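Durance Summer School: do second-year PhD students stand a chance?

I'm in the second year of a PhD in cell biology and want to apply for the Durance summer school at Lindoneck. The page says it is meant for "later stage" students. My supervisor is happy to sign the form but won't pay travel. Has anyone got in this early, and is there any money for the train?

Posted by lindo_bound, May 10, 2023

fenwick_b

I went in my second year. There were 19 of us and at least 2 others were at the same stage. Put your project plan in the letter and say which of the workshop days you need. The online part took me over a fortnight of evenings, so start it in March if they open it then. Meals are included apart from supper on the first night, and the flats have a small kitchen.
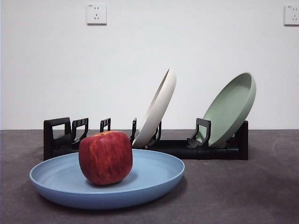 Travel money

The Fidier grant covers trains but you have to ask for it on the same form, near the end. It's paid back after the course, so keep your tickets.

pipette77

no idea about second years sorry, but the letter limit is 3,000 characters including spaces and the form cuts it off without warning

marsh_lane

Agree with the first reply. If you miss out, the Nicholas course runs in the autumn and takes any year. It's shorter and has no lab visits.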